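Nassoro Waweru
October 2026

Starting a thread on our cloth handling project at Prellbridge, mostly so the next group has something to read. It's the final-year robotics module. Four of us: me, Soledad Beltrán, Ji-hoon Jin and Gumaro Ayala.

The task as set: two arms pick up a piece of fabric and put it on a coat rack. It has to stay on for 20 seconds after both grippers let go. No fixed start position for the fabric.

Last year's group did boxes. We read their report and most of it doesn't carry over. A box has a pose. A shirt has whatever shape it ended up in.

Ji-hoon did the control side. Both arms run from one program with a shared clock. We tried a program each in February and they drifted apart enough to pull the cloth out of one gripper on nearly every run.

Soledad did the grasp points. She began with corners, which works on a tea towel laid flat and on very little else. Then she switched to looking for seams and hems. Seams are easier to find under side light, so we moved the lamp.

Gumaro labelled the training data. 115 runs, all driven by hand, all by two people taking turns. He says to tell you to name your files properly on day one. We had three different date formats by the end.

I wrote the scoring script and booked the room. The scoring script is 35 lines and I am still finding mistakes in it.

Someone asked about grip force. We set it low and left it. Thin cloth will take a lot of pinch but it creases, and after that the hem finder reads the crease as an edge.

Same person asked why a coat rack and not hangers. Hangers were in the first plan. The brief from Drendusby (they sponsor the module) said to pick one target and get it working before adding another. Fair enough. We dropped hangers in week two.

The part that took longest was the release. Both grippers opening together sounds right, but if the weight is more to one side the whole thing slides. Now the heavy side opens second. Ji-hoon works out which side is heavy from the wrist readings just after the lift.

Tension is the other thing. Too slack and the middle sags before it gets to the rack. Too tight and you move the rack. We went for a slight stretch between the grippers and lowered slowly.

We also had a go with a hand with fingers. Much fussier to set up than the grippers. Knitted fabric bunches up and you lose sight of the fingertips, so a camera near the wrist helps with some of it.

Light blue cloth at the coat rack first, then the wrist camera view with the black ribbed fabric.
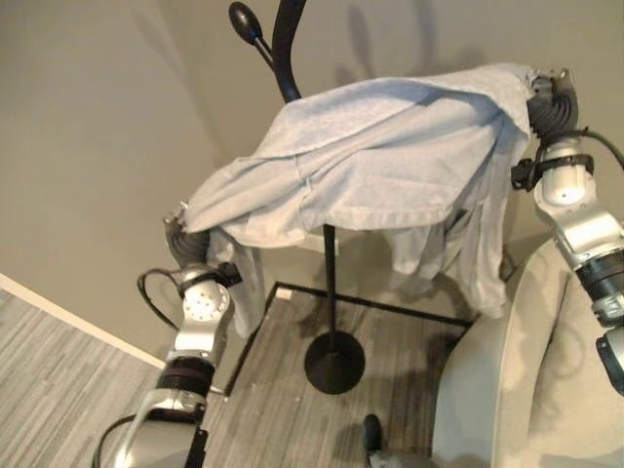
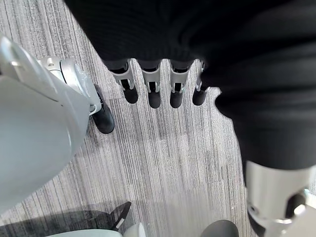 Scoring, for anyone who has to do this next. You get 8 attempts in the assessment and the marks come from the best five. A partial counts if the fabric touches the target and falls off after release. It doesn't count if it was never let go.

Rutilio Varela is marking it this year. He has asked for raw logs as well as the summary, so keep them. Ours are on the Tradby drive under the group number. The old Orakzai folder is read-only now and you can't add to it.

Things I'd do sooner: agree the start conditions in writing, and test on more than one fabric before week six. We tuned everything on one towel and had to redo the lift height for anything longer – that was a week gone.

The write-up is with Soledad for the diagrams. I'll add the link to this thread when it's in. If you're picking the module and want to ask about the arms, ask Ji-hoon, he's in the lab most afternoons.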